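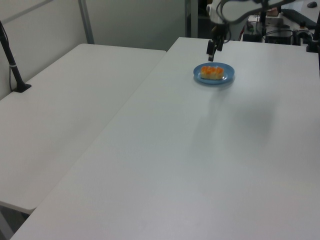 Why does the Gazetteer give one set of borders for a region that moved its borders every generation, and whose borders are they? The question reached the editorial office from a reader in April and is the one received most often. It is answered first.

Hasurstead Gazetteer of Ancient Regions
Frequently Asked Questions
Last revised November 2021

Whose borders are shown on the regional maps?

Each map shows a region at a single stated period, printed in the lower margin of the map. The period is chosen by the contributor of the entry and approved by the section editor. Where the extent of a region is disputed, the border is drawn as a broken line and the competing views are set out under the heading "Extent" in the entry. A border on a Gazetteer map should not be read as a statement about any modern boundary.

What does the Gazetteer cover?

The Gazetteer contains 672 entries on regions of Africa, Asia and Europe from the earliest written records to the end of the sixth century. Of these, 454 are accompanied by a map. Cities, individual monuments and battles do not have entries of their own, but they may be found through the index, which lists 2,111 place names with the entry in which each is discussed.

Why does a region I am looking for not appear?

It may be entered under another name. Many regions were known by one name to their inhabitants and by another to their neighbors, and the name most common in English is used as the heading. Please search the index for alternative forms before writing to us. If the name is still not found, it may be submitted through the Suggest an Entry form. Suggestions are reviewed twice a year.

How are ancient names spelled?

Names from Greek and Latin sources are given in their usual English form. Names from Egyptian, Akkadian, Old Persian and other languages follow the transliteration table in the Guide for Readers. Diacritical marks are shown in the body of the entry but are left out of headings. The search box accepts names with or without them.

What is the difference between "verified" and "under review"?

A verified entry has been read by 2 outside specialists and checked against its sources by the editorial office. An entry under review has been published but has not completed this process, usually following a substantial revision. Entries under review may be cited, provided that the date of access is included.

How should I cite an entry?

Select Cite at the head of any entry. The tool provides a citation in three common styles. Automated citations can contain errors, particularly in capitalization and in the order of contributors' names, and should be compared with the manual required by your school or publisher. Unsigned entries are cited by title.

Are dates given as BC or BCE?

BCE and CE are used throughout. Quoted passages keep the form used in the original. Dates marked with a question mark are accepted by the contributor but have been challenged in print.

May I reproduce a map?

Maps may be reproduced without charge in classroom materials and unpublished student work, with the credit line shown beneath the map. All other uses require written permission from Uvix, which administers rights on behalf of the Gazetteer. Requests should state the title of the entry, the intended use, the number of copies and the languages of publication. Photographs of objects are generally owned by the lending museum, and permission must be obtained there.

How do I sign in through my library?

Choose Library Access and select your institution from the list. Members of subscribing libraries sign in through Gevgate with their usual library card number. If the card number is refused, please contact the library directly. The editorial office does not hold library account records and cannot reset a password.

Is there a printed edition?

A printed edition was issued in four volumes and is no longer in stock. It can be consulted in the Lynch Room at Hasurstead during opening hours. The printed text has not been updated, and where it differs from the online entry the online entry should be preferred.

How do I report an error?

Select Feedback at the foot of the entry and indicate the paragraph concerned. Reports of factual errors should name a published source. Corrections to spelling and broken links are made without further notice. Changes of substance are recorded in the Entry History, with the date on which they were made.

May I contribute an entry?

Entries are commissioned by the section editors. Scholars who wish to be considered should send a short statement of their field and a list of publications to the editorial office. Completed entries that have not been commissioned cannot be accepted.

Related pages
Guide for Readers
Transliteration Table
Rights and Permissions
Entry History
Contact the Editorial Office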